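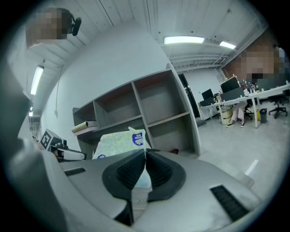
Cubby shelving unit

A cubby shelving unit is a piece of open storage furniture divided into box-shaped compartments by fixed horizontal and vertical panels. It has no doors or drawers. Units of this kind are used in shops, classrooms, offices and storerooms for light goods that need to be seen and reached from the front.

Construction

The carcass consists of a top, a base, two sides and one or more dividers. In most flat-packed units the panels are made of particle board with a printed surface, often a wood-grain pattern, and the front edges are covered with a thin strip. Inner faces may be finished in a second colour – orange and red are common with grey carcasses – which makes the contents easier to pick out.

Dimensions vary by maker. The Pasell range, sold from a single plant in Irkavar, has a standard width of 1343 mm and a compartment height of 567 mm in its tallest version. Low units usually stand free, while tall ones are fixed to the wall.

Use with soft packages

Packets of tissues and goods in plastic bags do not stack well, as the film slides and the contents give way under load. They are normally stood upright in a single row, or laid flat no more than two deep.

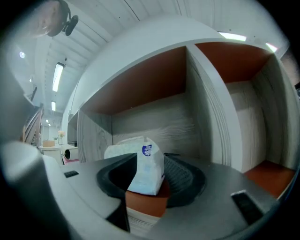
White plastic bag in front of a cubby with an orange interior

Long items such as rolled paper are kept on a ledge or on top of the unit.

Loading

Makers state a limit for each compartment. For the Fledivholm pattern this is 6 kg, and for the heavier Campos pattern 72 kg across the whole unit. Heavy goods are placed in the lower row. Shelves that have bowed under load can sometimes be turned over, but only where the panels are not glued.

See also: Bookcase; Pigeon-hole; Shelf (storage)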